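3.2 Reports of spiders and insects found in food at home

The second group of reports in our collection concerns small animals that were found in or on food after the food had been brought into the house. We kept these apart from reports of animals seen on walls, in beds or in cars, which are treated in Section 3.1. The reason for this division is practical. A person who finds a spider on the wall usually describes the spider, but a person who finds it in the bread describes the bread, the shop, the bag and the time of day, and the animal comes last. Ots and Sriwong noticed the same thing in their earlier study of letters to local newspapers, and our material agrees with them.

In total, 437 reports were read by two coders. Both coders worked from the same sheet, and when they did not agree, the report was given to a third reader (Kanokwan Luangrath), whose decision was final. Reports that had been copied from one news page to another were counted once, under the oldest version we could find. We did not try to check if the animal was named correctly. Many writers call any large spider a huntsman, and a photograph is often too small to decide.

The foods named in the reports were sorted into nine classes. Bread and other baked goods form one class, and it includes sliced bread, toast, cakes and decorated holiday baking (Figure 7). Fruit is divided into two classes, because bananas and grapes have their own tradition in the news and would otherwise hide the rest. Food that was still closed in its first package was coded separately from food that was already open or served.

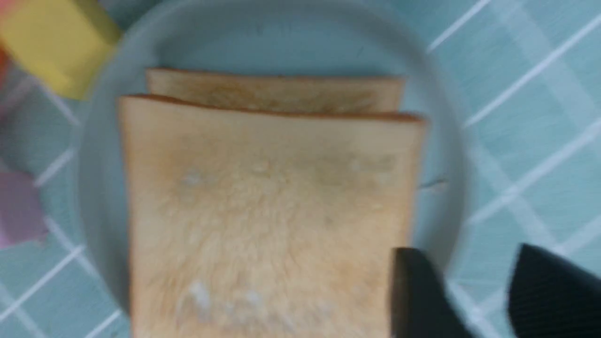
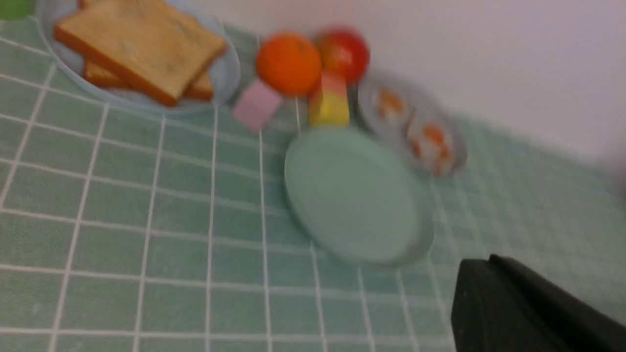 Figure 7. Sliced bread on a plate, an item in the class "bread and other baked goods."

The difference between closed and served food turned out to be important for the tone of the report. When the package was still closed, the writer mostly blamed the shop or the producer, and the text often contained a demand for money or an apology. When the food was already on the table, the blame was weaker and the writer more often made a joke at his or her own cost. We found this pattern in the Delter reports and in the Azevedo reports. In the Fikbridge reports it was less clear, possibly because the editors there shorten the texts before they are published.

A further point is the role of other persons in the house. In many reports the finder calls a husband, a mother or a neighbor, and this second person removes the animal. Suwannarat has suggested that the second person is needed for the story, as a witness who makes it believable. We are not fully convinced by this. In seven reports the finder was alone and told the story with the same confidence, and readers in the comments did not doubt it more than usual.

It should be said that our collection ends in August and therefore has few holiday foods from the last season. Rojanasak is now preparing a longer collection, in which the same coding sheet will be used.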